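Open day at the Wollance workshop: teaching a machine to clear a table

Visitors to the Wollance open day were shown two parts of the same project. The first was a robot arm in a fenced cell, built on a Kovbridge base. The second was a hand-held gripper, which staff use to record the movements that the arm will later be asked to copy. The project's lead engineer spoke to us between demonstrations and asked to be identified by role only.

"The arm gets most of the attention," the engineer said. "Most of the labour is in the recordings. A person picks up the tool, does the task, puts things back and does it again. We did 108 takes in February for one task and kept 93."

The rejected takes were mostly lost to poor tracking. If the operator turns the tool too quickly, the position estimate drifts and the recording cannot be used. The engineer considers the loss acceptable but would like it to be lower.

Tableware was chosen as the first subject. According to the engineer, a bowl or shallow dish is harder to grasp than a box, as the rim is curved and the contact area small. "With a box you have flat sides to close on. With a dish you have to choose a point on the rim and come in at the correct angle. If the angle is wrong, the dish turns in the fingers." 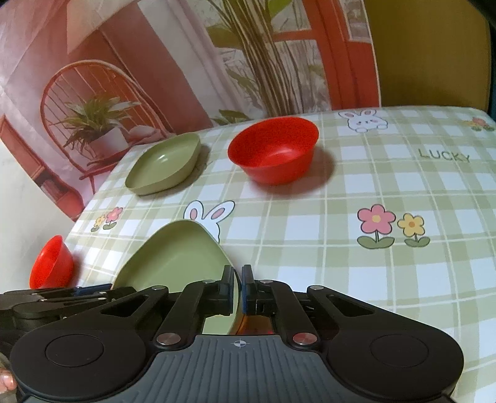

How long does it take a new operator to produce usable recordings?

"About 2 hours. The first takes are too fast. People move as they would at home, and we have to slow them down."

Settings are changed between sessions, including cloths, backdrops and the colour of the dishes. The engineer explained that a system trained against one plain surface tends to fail on another. "Patterned cloth is useful to us. The software has to learn that a printed flower is not something to pick up."

The processing software, Favangate, was run on a screen beside the cell. It aligns each recording, marks the moment at which the fingers close and discards any take with missing data. The engineer described it as slow but dependable.

Asked about results, the engineer gave one figure: 88 per cent of grasps completed on dishes the arm had been trained with. No figure was offered for unfamiliar dishes. "We have not tested enough of them. I would prefer to give you that number when I trust it."

The next stage is stacking, which requires the arm to release a dish without disturbing the one beneath. Recording for that task has started.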